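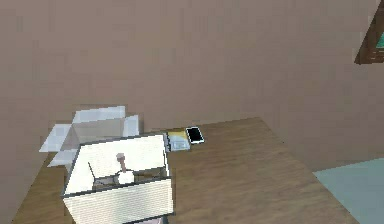

Lamp with rectangular shade, wooden table.

January, 4:10 pm

Shade glue trials, second round. The Vurkance paste gave up on the linen again. Same fault as before: good tack for the first hour, then the seam lifts at the top corner where the fabric turns over the wire. I had put it down to my clamping but all the strips did it, including the two I left under the steel bar overnight.

Switched to the Jelard PVA, thinned 10 to 1 with water. Brushed on both faces, left 20 minutes until it went cloudy, then pressed. Much slower to grab and you have to hold the corner with a clip. After that it stayed down. Peeled one on purpose and the linen tore before the bond let go.

Weights for the cost sheet:
- bare frame, 613 g
- frame with linen and trim, 802 g

That is heavier than I wanted for the small fitting. Most of it must be the backing card. Will try the thinner card from Hsu if there is any left in the flat drawer. If someone used it up please put it on the order list, I keep finding the empty sleeve.

Corners: a square frame is less forgiving than a drum. Fabric wants to bridge across the upright and leaves a soft edge that shows once the bulb is on. Cutting the four sides as separate panels with a narrow overlap works better than one long wrap. More seams to glue but each one is straight. Mark the grain direction on the card first. I got one panel sideways and the weave looked darker next to its neighbor.

Trim tape for the Givuvska job is still the wrong cream. Held it against the linen by the window and under the bench light and it goes pink under both. Sent a snippet back with a note.

To do
- heat test on the PVA seam, full evening with the bulb on
- thin card, weigh again
- wash the good brush properly, PVA has got up into the ferrule
- find out if the wire supplier will do a rounded corner at the same price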